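Budgeting for an arm: a talk with Chiharu Iwasaki

By Caradog Probert
7 Jul 2020

Chiharu Iwasaki plans equipment purchases for Rustgate, a small firm that tests household automation for other companies. She has been through two arm purchases and is writing the budget for a third. We spoke by phone for an hour, mostly about what ends up on the invoice.

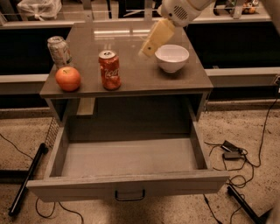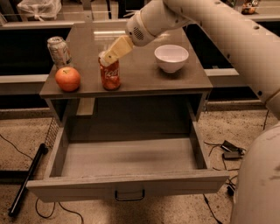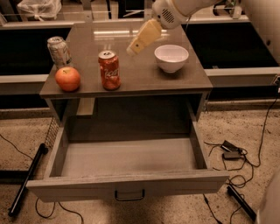
Tabletop work with the drawer open: two cans, an apple and a bowl. In the second picture the gripper is on the red can.

Iwasaki starts every plan with the objects. "People come to me with an arm already picked out," she says. "I ask what it has to hold. A can, an apple and a bowl are three different problems for a gripper, and a drawer handle is another one. Write those down first, then look at catalogs."

Her list for the new budget runs to 103 lines. The arm is one of them. The gripper has its own section, with spare finger pads, mounting screws and a second complete unit. She asked for the second unit after the first purchase, when a worn part held up testing and the supplier, Wada, had none on the shelf.

"We lost the better part of two weeks over a part that cost $818," she says. "I could have had it in a cupboard. Now I order it with the machine, and I don't let anyone take it off the list."

The furniture is the cheap end. A small cabinet with a drawer is enough for a lot of the work, she says, and she would rather buy several ordinary ones than have one built. Groceries come out of petty cash. Power is where she sees plans go wrong. Each extra device tends to bring its own adapter and its own cable, and the people drawing the floor plan count the robot as one plug.

"Go and look at the outlets before you sign. Daichi does that for me now – he walks the room with a tape measure."

Daichi Honda, her technician, also keeps the log of running hours. Iwasaki sets service money against that log, with a full check budgeted every 1000 hours. She used to budget by the calendar and found she was paying for visits in slow months.

I asked about leasing. Rustgate had a quote from Betement and turned it down. The monthly figure was fair, she says, but the contract charged separately for changing the gripper, and her group changes grippers often. A shop doing one job all year might read the same contract and sign it.

She also sets aside money for staff time, which she thinks most first-time buyers leave out. Her own first plan did. "Somebody has to put the can back," she says. "That's hours, and hours go in the budget."

The third arm is due for approval in November. She has two quotes in and is waiting on one from Asow.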